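Tostorard Cable Guard for arm-mounted grippers

Strain relief and snag release kit, second version
Fits most arms with an external cable run
In stock, ships from our own bench

What it is

The Cable Guard is a breakaway link that sits between the wrist of a robot arm and the cable that feeds the gripper. If the cable catches on something and the pull goes past the set point, the link opens, a small switch trips, and the arm goes into a protective stop. You close it by hand, reset the stop, and carry on. No tools, no new cable, and (this is the part we love) no torn connector on the gripper side.

We make it because we broke things. Last December one of our own arms was running a slow overnight test at Agbeko, our shared test hall, when a slack loop of power cable caught a bracket on the gripper. The arm kept going. It had plenty of strength left and no idea anything was wrong, because the load on the joints climbed so gently that the collision check never fired. It pulled the plug out of the gripper sideways, bent four pins, and then dragged the loose end around until Sem Kramer came in and hit the stop. The gripper had lost power and dropped its part. No one was near it, but the part weighed enough that we all went a bit quiet.

Sem had a rough version of the link on the bench that same evening: two printed halves, a spring and a magnet out of a cabinet door. It was ugly and it worked on the first pull! The one we sell now is machined, sealed against dust, and much nicer to hold, but the idea is the same.

What changed in the second version

The first version had a fault of its own and we would like you to know about it. The switch lead came out of the side of the housing, and on arms that roll the wrist a lot it could rub through. When it did, the link still opened but the stop signal never reached the controller. Riet Meijer found it on a unit that came back from a customer with a note saying "opened, arm didn't stop." Every first-version kit can be sent back for a free swap. Please don't keep one running as your only protection, even if it looks fine from the outside.

The new housing brings the lead out along the cable, under a clamp. The switch is now normally closed, so a broken lead reads as a trip and the arm stops. Riet cycled the new link 1,000 times on the Vevinen pull rig and then cut the lead on purpose, several times over, with obvious pleasure.

In the kit

Breakaway link with switch
Lead clamp and two spare springs
18 hook-and-loop ties for dressing the cable along the arm
Swivel anchor for the base end
Printed setup card and a pull gauge

Setting it up

Allow about 30 minutes for the first arm. Put the arm in its farthest pose, dress the cable so it has slack there and no more than it needs, then fit the link at the wrist. Set the spring with the pull gauge. Start low. Nearly everyone starts too high, us included, and a link that never opens is just an expensive coupler.

Then test it with the arm at reduced speed and the gripper empty. Pull the cable by hand from outside the guarded area with the extension cord on the gauge. The link should open and the arm should stop, both, every time. If you only get one of the two, stop there and call us.

Cable on the floor
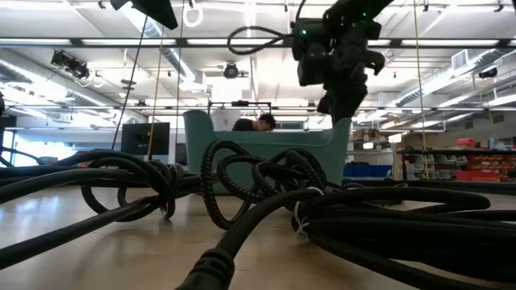
The Cable Guard takes care of the last stretch, from the wrist to the gripper, and it can't do much about what is lying underneath. Before you tune the spring, get down low and look across the floor from the arm's side. Heavy braided cable like this holds its bends and stands up in hoops, and the small tight loops in a knotted bundle can sit higher than the broad coils next to them. That is what a gripper finds on a low pass. A single zip tie around one run won't keep the rest down, and a plug end left sticking up is one more thing to hook. Check the cable at the gripper too, where a loop that arcs out to the side needs its own room. Daichi Sasaki's rule for our own floor is that all spare length goes in a tray or on a hook before the arm is powered.

Limits

The link is not a safety-rated device and does not replace your emergency stop, your guarding or your risk assessment. It is not for air or fluid lines. For those, look at the Indider quick coupling, which Ans Van Leeuwen can talk about for as long as you let her.

Questions about fit: send Gerrit Aerts the arm model, the cable diameter and a phone photo of the wrist. He answers mornings.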